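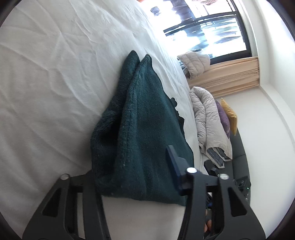
Report on a visit to the Salley residence, Strickland

Members of the Fundau housekeeping working group visited the Salley residence in April to see how staff are taking part in the automation of bed and linen work. The residence has 229 beds and has worked with Zedum, the supplier, for 16 months.

Room attendants now spend part of each shift handling towels and bedding with a hand-held gripper. The recordings are used to teach Zedum's machines to fold and sort. Staff told the group that towels are the hardest items – fleece in particular, as it bunches and does not hold an edge. Duvets are still done by hand.

Recording time is paid at the normal rate and is limited to three hours per shift. This limit was agreed after attendants reported sore wrists in the first weeks. They may also decline the work, and a few have done so.

Management stated that no positions have been cut. Two attendants have moved to checking recordings, a seated job with fixed hours. Others asked what will happen once the machines can fold without them, and the group did not receive a clear answer.

The group asks that the Fundau sites receive a written staffing plan before any similar work begins. The next visit will be to the laundry at Strickland.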